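Plimano Meeting Planner – Set-up Guide
Section 4: Setting up a recurring team meeting 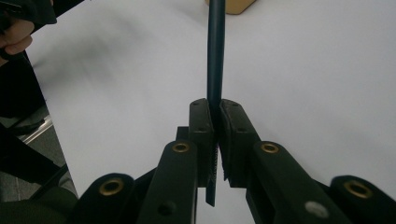

Before you start, you need an organiser account and a team with at least two members in it. If your team hasn't been created yet, go back to Section 3. People who only have guest access can be invited to a series, but they can't own one or change its agenda.

Print this section | E-mail this section

4.1 Create the series

1. Sign in and open Calendar from the left-hand menu.
2. Select New, then Recurring meeting.
3. Type a name for the series. Names can be up to 100 characters, and the name appears in the subject line of every invitation.
4. Choose how often the meeting runs. Fortnightly is the default.
5. Set the start time and length. The time zone is taken from the organiser's profile, so check it if you've recently moved offices.
6. Select Save as draft. Invitations don't go out until you publish.

Note: A series with no end date runs for 12 months and then stops. The organiser gets a reminder in the last month.

4.2 Assign roles

Each series has 2 required roles, chair and note-taker. Timekeeper is optional.

1. Open the draft series and select Roles.
2. Drag a name onto each role. The same person can't hold both required roles.
3. To share the work around, switch on Rotate. Plimano moves each role to the next person in the list after every meeting.
4. To leave someone out of the rotation, untick the box beside their name. They still receive the agenda.

If the chair declines a meeting, the role goes to the next person in the list and both people are told by e-mail. The note-taker role doesn't move on its own – the organiser has to reassign it.

4.3 Build the standing agenda

The standing agenda is copied into every meeting in the series. Anything you add to a single meeting stays with that meeting.

1. Select Agenda, then Add item.
2. Give the item a title, an owner and a length in minutes.
3. Mark it as Update, Discussion or Decision. Decision items get a box in the minutes where the outcome has to be recorded before the minutes can be closed.
4. Repeat for the other items, then drag them into order.
5. Check the total at the bottom of the list. It turns red when the items add up to more time than the meeting has.

Item notes are limited to 3,000 characters. Attach a document if you need more room.

Caution: Deleting an item from the standing agenda removes it from all future meetings, including any notes people have already added. Past minutes are not affected. If you only want to skip an item once, open that meeting and select Hide.

4.4 Publish and test

1. Select Preview to see the invitation the way members will see it.
2. Select Publish, then Send.
3. Open your own invitation and accept it.
4. Check that the first meeting shows in your calendar with the agenda link underneath. It can take up to 4 minutes to appear.

Note: If you use Engelbrecht calendars, turn on two-way sync first (Section 2). Without it, members' replies won't come back to Plimano and everyone will be listed as "No response".

Changing a published series later sends an update to all members. To fix a spelling mistake quietly, untick Notify members before you save.

Section revised in December by Iona Hepburn. Steps checked by Sipho Ngubane.

Shared 4 times | 2 comments

Related items
Section 2: Connecting your calendar
Section 3: Creating teams and adding guests
Section 5: Taking minutes and tracking actions
Moving a series to a new organiser
Sending agendas to a Presstead printer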